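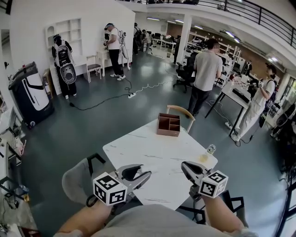

Drumville Community Kitchen
Progress report to the Lirnberg Fund
July 21, 2020

Grant purpose: weekday meals and pantry boxes for older residents of Drumville and Cele

Summary

The kitchen stayed open through the whole reporting period, but the work changed a great deal in March. We stopped serving lunch in the dining room and moved to delivery and curbside pickup. Since the grant began in December we have provided 3000 meals. The original plan had most of these eaten on site. The Fund agreed to the change by email in April, and the budget lines below follow that agreement.

Meals

Deliveries go out on 2 routes, one in Drumville and one covering Cele and the county road. Each route takes a driver under two hours when the roads are clear. Meals are packed cold with reheating instructions on the lid. We had complaints in the first weeks that the print was too small, and the labels were redone in larger type in May.

The menu runs on a six-week cycle. Soups and baked pasta are the most requested. Fish was dropped because it did not reheat well. Low-salt meals are now marked with a green sticker, and the drivers carry a list of who gets them.

Pantry boxes

Boxes are given out every other week from the side door. Each holds rice or pasta, canned vegetables, oatmeal, cooking oil and whatever fresh produce we can get. Flour and yeast were hard to find in the spring and we left them out until June. Eggs are still uneven.

Our main dry goods supplier, Plaletti, raised its minimum order in May. We do not have the shelf space to meet it every month, so we now order jointly with the food shelf in Cele and split the pallets at their loading dock. This has worked so far, though it means an extra trip with the van.

Equipment

The grant paid for a used reach-in refrigerator and 10 insulated carriers. The refrigerator needed a new door gasket, which we covered from general funds. One carrier has a broken latch and is waiting on a part.

Budget

Food spending is over plan and dining room supplies are well under. Fuel was not in the original budget and now comes out of the supplies line. We expect to finish the year within the total award. Receipts are attached separately.

Problems

We still have a waiting list of six households in Cele. The route can't take them without a second vehicle or a later finish. The phone line is also a weak point. Calls come in while the cook is packing, and messages are sometimes not returned until the next day.

Next period

Add the waiting households by splitting the Cele route. Set fixed phone hours in the afternoon. Get quotes for shelving in the back storeroom. The dining room will stay closed until the county changes its guidance, and we will write to the Fund before reopening it.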